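Print this page | E-mail this page
Reading time: 3 minutes

Zurnen Shared Kitchen Programme
Progress report to the Drikadon Fund
22 March 2023

1. Scope of this report

The report covers work on strand 2, table layout and storage, for the period since the November statement. Strand 1 (plumbing and ventilation) is reported separately. The grant for strand 2 stands at 2,757, of which 226 remains unspent. All spending has been within the agreed headings.

2. Work on the serving table

The November statement set out a plan to keep plates and small snacks on one table, so that users of the Zurnen room need not open the wall cupboards during short breaks. The plan has been carried out on a white rectangular table. Items are grouped in three zones: a basket on the left, a plate rack in the middle and a tray on the right.

Open containers were preferred to lidded boxes. Stock can be checked from a standing position, and the containers can be lifted off when the table is wiped down.
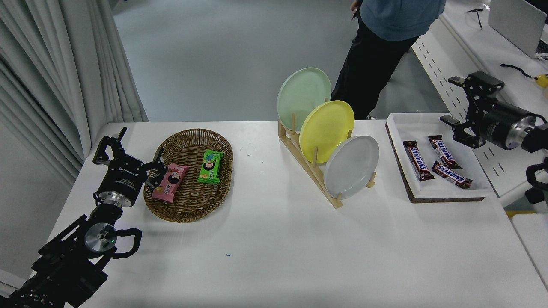 Figure 1. Table layout: wicker basket, wooden rack with green, yellow and light grey plates, white tray on its mat.

The rack is of the upright dowel type. Plates stand on edge and can be taken singly. It is set at a slant to the table edge - a square-on position was tried first, but left too little clear surface at the front. The slanted position has been entered on the layout sheet as the standard one.

Plates of differing colours were bought so that a missing plate can be identified by colour in the log. The cost of plates and rack together was 173, charged to the equipment heading.

3. Snack storage

Snacks are divided by container. The basket takes wrapped children's snacks and the tray takes chocolate bars. The two kinds had been kept together under the earlier arrangement, and stock records for that period are unreliable as a result. Separate lines have been used in the stock record since the change.

The shallow basket is adequate for present use. It should not be filled above the rim, as packets then slide onto the table. The tray has a similar limit, and bars are to be laid in a single layer where possible.

4. Plate handling

The layout sheet allows one plate at a time to be laid flat at the front of the table for serving. The remaining plates stay in the rack. The front area is otherwise kept clear of stock. 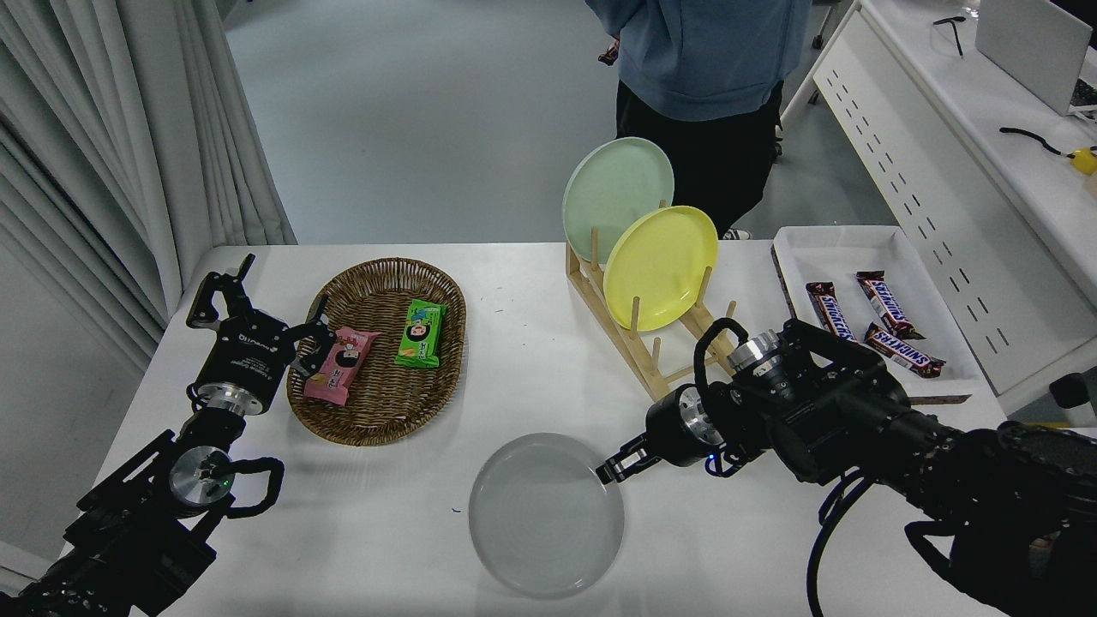
Figure 2. Grey plate laid flat at the front, two plates in the rack, Snickers bars in the tray.

The instruction on returning plates needs rewording. As drafted, it says only that plates go "back in place", and users have read this as any free slot. The revised wording will name the slot for each colour. The slot order will be green at the back, yellow in the middle and grey at the front.

5. Âu site

The same layout is to be set up at Âu. The table there is narrower and the right-hand zone may have to move behind the rack. A trial of 6 weeks is proposed, using the stock record in its present form. No furniture has been ordered for Âu, and none will be until the table has been measured again.

6. Outstanding items

Revised plate instruction: in draft.
Printed layout sheet for Zurnen: with the printer.
Replacement mat, spare: quotation requested from Zura.
Stock record, first full quarter: to be attached to the next report.

The balance of 226 is held against the spare mat and the printing. Approval is requested to carry any remainder forward to the Âu trial.

Contact | © Zurnen Shared Kitchen Programme | Back to top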